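Kashindye heads out on the road, and I got to sit in on rehearsal

I've been going on to anyone who'll listen about Kashindye ever since I saw them do twenty minutes at the back of a bookstore last spring, so you can imagine the noise I made when the email came. The company is taking its new dance piece, Geltus, on a nine-stop tour starting in November, and the first night is right here, at the Vendwood. Could I come and watch a run? Yes. Yes, I could.

Geltus is an hour and ten minutes, no intermission, for six dancers and two drummers. It began as a short duet that choreographer Imani Swai made with her cousin for a family wedding, which she says went over well with the aunts and badly with the caterers, who were trying to get plates through. She kept coming back to one bit of it, a walking step where the heel lands late, just behind the beat. Three years on, that step is the spine of the whole show. You hear it before you see it. The dancers come up the aisles in the dark and for a good minute all you get is feet.

I watched from a folding chair next to the sound desk, with a paper cup of tea that I forgot to drink. They were running the middle section, the long one, where the drummers leave their spots and start moving through the group. Swai stops things a lot. She'll let four counts go by, clap twice, and everybody goes back. I asked if that drives people up the wall and one of the dancers laughed and said you get used to it by the second week (she was on her fifth).

Bakari Kimaro wrote the music and plays one of the two drum parts himself. I'd only known his recordings, which are pretty quiet, lots of thumb piano and room noise, so it was a shock to stand six feet from him at full volume. He told me he wrote the first draft on a bus and threw out nearly all of it once he saw the dancers try to breathe in it.

"I had left them no air," he said. "Imani sent me a video and wrote one word under it, which was 'lungs.' So I went home and took out half the notes."

The half that's left is terrific, by the way. There's a passage late on where he drops down to brushing the drum skin with his palm and the six dancers hold a lean that looks like it ought to end with somebody on the floor. I was holding my own chair by then.
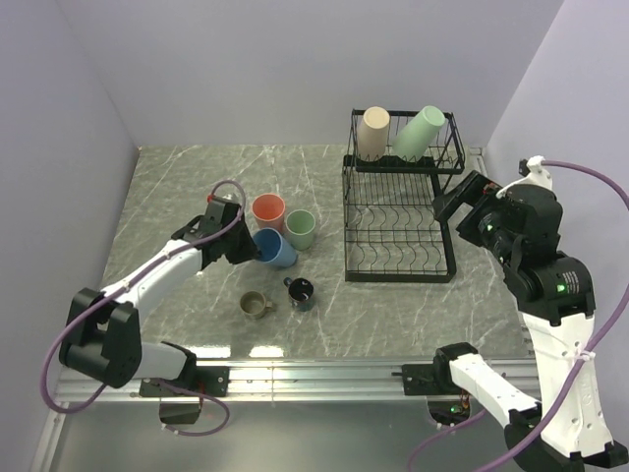 The other thing I wanted to ask about was the size of the room. Kashindye has mostly played small places, and the Vendwood has 745 seats, with a balcony. Swai said she was nervous about it until she went and sat in the last row and had Kimaro play at the lip of the stage with no microphone. She could hear his fingernails, she said, so that was that. They'll use a little amplification for the voices in the closing section and leave the drums alone.

They did have to change the opening. In the small version, the dancers brush right past your knees on their way in, and there's no way to do that for a balcony crowd. So now two of the six come in upstairs, along the rail, and the rhythm gets passed back and forth over everyone's heads. I haven't seen this part yet — the rehearsal room doesn't have an upstairs, so the two of them stood on a bench and shouted "balcony!" — but I'm already telling friends to sit up there. It's cheaper too.

The tour is the longest the company has done. After two nights here they go north for a run of college theaters, then to the coast, then loop back inland and finish in a converted grain hall that Kimaro loves for its echo and Swai says she's still making her mind up about. The whole group travels in two vans with the drums wrapped in quilts. I asked about snow. There was a silence, and then somebody said they had chains.

Money is tight, as it is for everyone making this kind of work right now. A grant from the Brilance arts fund pays for the vans and the drummers, and the company raised another $2,000 at a supper and open class last month, which I went to and at which I was easily the worst dancer present. My late heel was extremely late. Swai was very kind about it and moved me to the back.

There are some extras if you're coming to the Vendwood shows. Before the first performance Swai and Kimaro will give a talk in the upstairs bar, free with your ticket, and I'd get there early for that one as the bar is not big. The morning after, the company is giving a daytime performance for local schools, with 300 places set aside for students. And there's an open workshop on the stage itself, no experience needed, bare feet or soft shoes. They'll teach the walking step. You have been warned.

I asked Swai what she'd be doing in the hour before opening night and she said ironing. The costumes are cotton, a deep rusty orange, and they crease if you look at them, and she doesn't trust anyone else with the collars. Kimaro will be asleep. Apparently he naps before every show, flat on his back behind the drums, and has only once had to be woken by a stage manager.

Then the break was over and they went back to the lean, and I stayed for another run of it when I should have been on my train. I caught the next one. I was tapping on the armrest most of the way home, and the man across from me changed seats at the second stop, which I think was fair.

Geltus plays the Vendwood for two nights in November, with doors at 7 and the dancing from 7:30. Latecomers can't be seated during the opening, as the aisles are in use. Tickets are at the box office or on the theater's website, with student and senior prices for all seats, and workshop places are booked separately at the same desk.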